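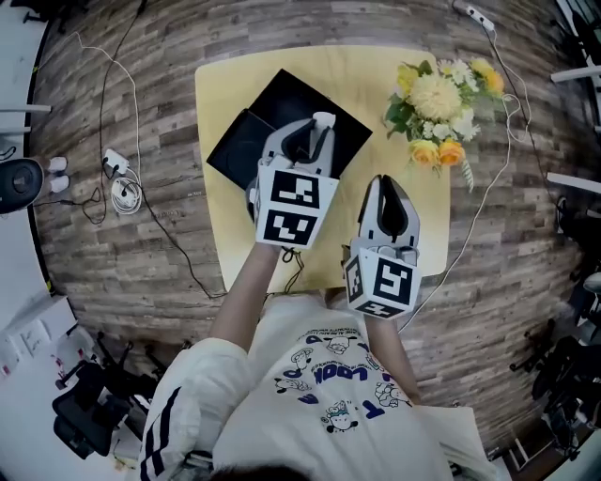

What has the spring money from the Chae fund paid for so far?
Mostly flowers, tables and gift boxes. We have spent $1,494 on the Jostine flower table since the project opened, and $428 is left for the June sessions.

Progress since our last report

The flower table is now a regular part of the afternoon at Jostine, and people love it! We planned for 50 bouquets by this point and have made 70. Yellow and orange mixes are the clear favorite - roses with one big pale bloom in the middle and plenty of small white filler tucked in around them (the filler goes fast, so we now order double).

The light wood tables were a great choice. They wipe down in a minute, the rounded corners are kind to hips and elbows, and the pale tops make it easy to see a dropped leaf or a stray bit of stem.

Gift boxes took longer to sort out. The first batch from Floteck came with lids that were too tight, and we lost two sessions waiting for the exchange. The new ones fit well, and people have started folding their own tissue liners, something we hadn't planned at all.

Still to do

We need a cooler place to store stems after 3 p.m. Clovow has offered us shelf space in their back hallway, and we are measuring it now. We would also like to move $70 from the ribbon line to filler flowers - please let us know if that needs a new form.

The receipts are in the shared folder, sorted by month. The June order goes in as soon as we hear from you about the ribbon money.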